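Fresh pads and a full service for the handheld grippers at Skillport

Posted 8/6/23

The handheld gripper station at Skillport in Ridavport is getting its biggest service yet, and we couldn't be happier to see it happen! The station is where people use a pair of handheld grippers to work through small tabletop tasks, and the recordings go to the Ignacio project, which uses them to teach robot arms the same moves. It has logged 857 sessions since it opened, 474 of them this year alone – a lot of squeezing for one pair of tools.

The check starts at the table. Both grippers are held over the white padded top with their jaws open, pointing in toward the clear box of crumpled paper and small yellow pieces, and the little plastic cup stands off to the left. The person holding them then opens and closes each side 13 times, slowly, and feels for any drag.
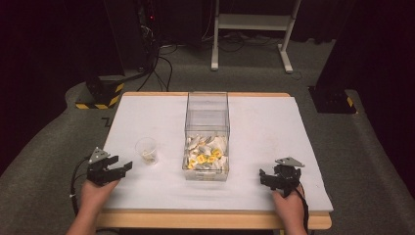

Cables get the same patient treatment. Each one is followed by hand from the gripper down past the table, and a plug that wiggles is swapped on the spot. It's slow going, but a dropped signal in the middle of a session means starting over, and everyone here has had enough of that.

Then come the fingers, and this is the part we love. They take all the wear, and you can read it on them. On one of the green fingers a faint crease or seam runs along the upper part of the inner face, and a small flap near the bottom edge looks to be peeling or torn. The white surface gets a wipe as well – it has picked up some yellowish-tan marks, and a clean background makes small pieces easier to pick out in the recordings. New pads come from Fastum, which is sending 2 full sets, so there will finally be a spare on the shelf. The brass-colored ring in the round housing gets a look too, with a dry cloth only and no oil. 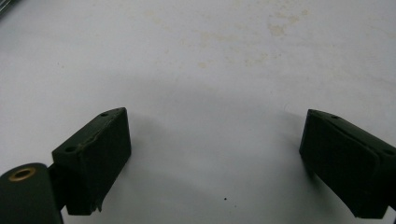 What happens next

The new pads go on as soon as they arrive, followed by a fresh calibration of both grippers. Sessions carry on in the meantime with shorter runs, and the full schedule is back in September. Bookings already made for August still stand.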